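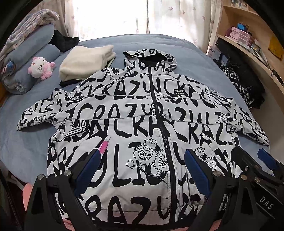
Stukuswood clothes swap moves to the old drill hall after record spring turnout

I went along to the Stukuswood clothes swap on Saturday meaning to stay for ten minutes and hand over a bag of jumpers. I came home three hours later with a different bag of jumpers, a raincoat and a sore throat from shouting over everybody, so I think I can report that it was busy.

It was so busy, in fact, that this was the last one to be held in the library annexe. Aparecida Sampaio, who started the swap with two rails and a borrowed mirror, announced from the top of a step stool that from October it will be in the old drill hall on Flenwood Road. There was a proper cheer. Somebody near the coats dropped a box of hangers, and then there was another cheer for that.

If you've not been before, it works on tokens. You bring in clean clothes, you get a token for each thing that's accepted (up to 15 now, it used to be ten), and you spend them on whatever you like. Children's clothes are two for a token. Coats and jackets cost two tokens each, which caused a bit of muttering when it came in last year but seems to have settled down. Tokens don't run out, so I still have a few in the kitchen drawer from last spring, mixed in with the foreign coins.

The numbers are quite something. Aparecida told me about 800 items had been dropped off in advance, before the doors had even opened, and by the time they closed the tally sheet stood at 1705. I saw the sheet and it was all in pencil, with a good deal of crossing out, but she's added it up twice and she's sticking to it. The autumn swap didn't get anywhere near that.

"We had people queuing down the ramp and past the bike racks," she said. "I love that, but I don't love having pushchairs stuck in a doorway. We've been too big for this room for a while and I kept putting off saying so."

I can vouch for the doorway. I was in it for some time, between a man with a rolled-up duvet (they don't take duvets, he was sent home again) and two sisters having a very polite argument about a green dress.

The drill hall will be a big change. It's been shut since the badminton club left and I'd sort of assumed it would end up as flats. Engelbrecht, the building firm with the yard behind the station, have mended the roof over the back half and put in new lights, and they're letting the swap have the use of it on four Saturdays a year for a peppercorn rent. The council has put in £3000 for heaters, folding rails and a ramp at the side entrance. There'll be real changing cubicles too, with curtains! At the annexe we've all been pulling trousers on over our leggings behind the large print section and pretending not to see each other.

Jonatan Halvorsen, who runs the mending table, is getting more room out of it than anyone. He's had one corner and one extension lead up to now, and he'll have a whole side room with space for five sewing machines. He wants to use it for teaching as well as repairs, starting with the jobs he gets asked about most.

"Zips," he said, when I asked what those were. "It's always zips. Someone will bring me a lovely coat they've not worn for six years and all it needs is a new slider. I can do one of those while they drink a cup of tea. I'd much sooner show them how to do it themselves and then they can go and do their neighbour's."

He's planning short sessions in the mornings, before the swap opens, on zips, hems and patching elbows. They'll be free but you'll need to book, and there's a limit on places. Bring the thing you want to fix and not something you bought specially, he says, as people have done that before. Spare thread and buttons are always welcome, and he is after one particular thing, a sturdy ironing board, to replace the one that folded up on him in the middle of the afternoon.

As for what was on the rails, there was a lot more for teenagers than I remember from other years, and it went quickly. Loud prints are obviously back. My niece, who is 14 and usually has to be bribed to come to anything in a library, was at the front of the hoodie rail before I'd found somewhere to put my umbrella. Men's things were thin on the ground again, apart from ties. There is no shortage of ties in this town. If you've got men's shirts, jeans or shoes in decent nick that you're not wearing, Aparecida would be very pleased to see them.

Anything left at the end was sorted the same afternoon. Winter coats have gone into store for the next swap, good bedding and towels were passed to the family centre, and the worn-out stuff was bagged up for rag. The Jerkov café next door did the teas, and their cheese scones had gone by noon, so I had a flapjack, which was fine but it wasn't a cheese scone.

One grumble, and I wasn't the only person making it: parking. The drill hall has hardly any, and Flenwood Road is permit holders only on Saturdays as far as the church. Aparecida says she's talking to the primary school about using their playground, though nothing's been agreed yet. The bus stops more or less outside, and for anyone who can't manage heavy bags there'll be a drop-off at the library during the week before, on the usual shelves by the returns desk.

They also want more people to help set up. It's mostly carrying rails and putting things in size order, and helpers get first look at everything, which is how my neighbour ended up with those boots. You can leave your name at the library or with the café.

The date for the October swap will go up in the library window once the fire check on the hall has been done. Doors will be at ten as usual, with tokens given out until one, and you can still use old ones of any colour apart from the yellow, which were from the toy swap.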